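Search this site Enter keywords Go

Visit report: the Gristilden data floor, open afternoon
May 24, 2021

Treka opened its Gristilden site to outside visitors for one afternoon. The site gathers example motions for a learning system that handles household objects. The group was kept to 11 people and the tour covered two rooms.

The first room holds the operator desks. Each operator drives an arm through a task from start to finish, and joint positions, gripper state and camera video are logged together. One complete attempt is called an episode. Failed attempts are kept and tagged, and a reviewer decides later whether they go into training.

The second room holds the cells. There are 4, each dressed differently with wallpaper, boards and stone-patterned surfaces. Backgrounds are changed on a schedule, and the floor lead said the April set had used plain gray walls throughout. A model trained on that set did poorly once the background changed - hence the wallpaper.

The current task family, Mathew, covers books: pick up, reorient, shelve, stack. Books are harder than boxes. A hardcover gripped by one cover swings open under its own weight, the center of mass shifts, and the far cover can hit whatever stands next to it. 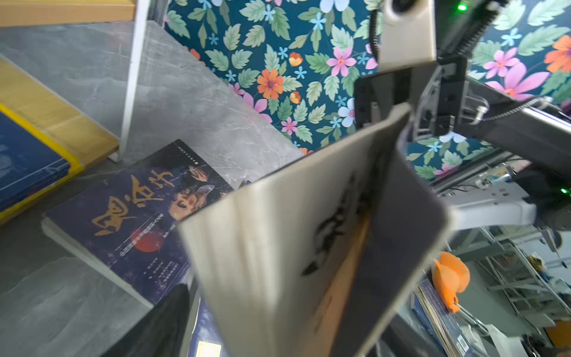 The target for Mathew is 84 accepted episodes per object. On the day of the visit the best-covered title had 74. Operators are told not to correct a bad grasp by dropping the book and starting over; they recover it in the same episode if they can. Recovery motions are considered the most useful part of the log.

Labeling is done in Kuvov, an in-house tool. It splits an episode into approach, grasp, transport and release, and the reviewer adjusts the boundaries by hand. The split between grasp and transport took the most editing in the session we watched.

Questions about gripper force limits were not answered. Handouts were available at the exit.

Comments (3)

pallet_jack: Do they record force at the fingers or only position?

tmr: Position and motor current, going by the handout. No fingertip sensors listed.

shelfreader: Would like to see the same test with paperbacks.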